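Skarnlow Student Robotics Project — Workshop Notebook
Entry: Aug 22, 2022
Stream: Garment handling (Geraghty group)

Purpose of the session: to extend the clothing portion of the demonstration set ahead of the next training run on the Arex arm. Work was carried out on the double bed with the orange-print sheet, using the hand-held grippers with the blue textured pads.
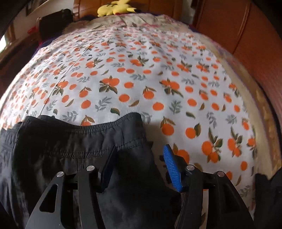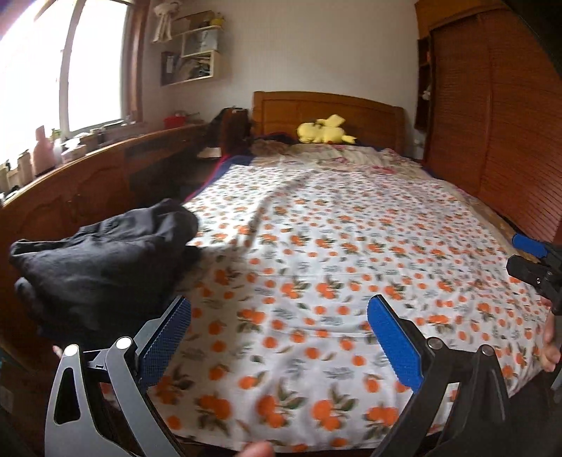
Dark cloth on the fruit-print sheet, gripper open in both views.

Procedure followed the July revision of the protocol. Each demonstration begins with the jaws open and ends with the jaws open and clear of the cloth. Operators are reminded that the approach should be made at an even speed. Demonstrations in which the operator hesitates over the garment for longer than two seconds are to be flagged and kept in a separate folder, pending a decision on whether they are useful.

Completed: 30 demonstrations, of which four were flagged. The running total for the stream is now 459 against a target of 2,000. The combined total across all streams stands at 3,539.

Observations:

Elasticated waistbands remain the preferred grasp point. The gathered edge gives the pads something to close on, and the fold tends to stay together during the lift. Grasps taken on a flat leg panel slipped on three occasions and were repeated.

Dark fabric continues to present a labelling difficulty. The edge of the garment is readily found against the white sheet, but interior folds are poorly separated and the annotators have asked for guidance. Interim ruling — mark the outline only, and leave folds unlabelled unless both sides of the ridge are clear.

Two-gripper demonstrations are to be logged under their own task code. Several July entries were filed under the single-gripper code and have yet to be corrected.

Pad wear was checked at the close of the session. Replacement pads are on order from Privach. The present set may be used until they arrive.

Outstanding:
Correct the July task codes.
Repeat the waistband set on a plain-coloured sheet for comparison.
Confirm storage allocation on the Geraghty drive.
Circulate the interim labelling ruling to the annotators.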